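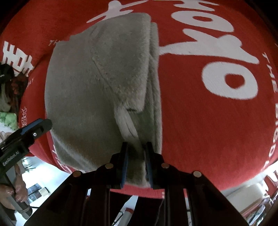
Gray fleece in the jaws, red knit underneath

Forums > Workshop Builds > Grippers and Hand Tools

Fleece slips when I pull a fold over, thin fabric is fine

Aarti Rawat
I'm building a pair of hand-held grippers at home, for recording laundry folding. Parallel jaws, black printed linkage, blue pads on the inner faces. The pads are 3 mm silicone sheet, glued on. T-shirts and dish towels fold well. Fleece is the problem. I can close on a thick edge and lift it, but when I drag the fold across, the top layer creeps out of the pads and the bottom layer stays put. It happens on maybe one try in four. It's worse when the fleece is lying on something knit, and the red one catches on everything.

I've tried squeezing harder and my hand gives out after about 40 folds. Is this a pad problem or a linkage problem? I'd like to keep the jaws the same width if I can, as I already have a lot of recordings with them.

Shakuntala Kushwaha
Pad problem first, I think. Smooth silicone grips the fuzz on the outside of the fleece and the fuzz moves. I had the same thing on my Nollari build and went to a ribbed pad, ribs running across the direction of pull. Cut them with a knife and a steel ruler if you don't have a mold. Shallow is enough.

Check these too:
- Clean the pads with alcohol before each session. Lint builds up fast and you won't see it on a dark pad.
- Look at whether the jaws stay parallel on a thick bundle. Mine toed out at the tips because the lower pivots had play. Snug the screws until the linkage just starts to drag, then back off a little.
- Take a deeper bite. With fleece I go in at least 30 mm so the whole fold is between the pads -- if you only have the edge, the layers will shear.

For the knit underneath, hold it flat with the second gripper before you pull. Press down next to the fleece, no need to pinch.

If your hand is getting tired the trigger spring is probably too stiff. A softer return spring gives you more of your squeeze at the jaws.

Vastska
just buy new pads, glue never holds on silicone anyway

Aarti Rawat
Mine has held so far with silicone adhesive. Cut ribs in one pair last night and there was play in both lower pivots, so I've tightened those. Will try the softer spring next.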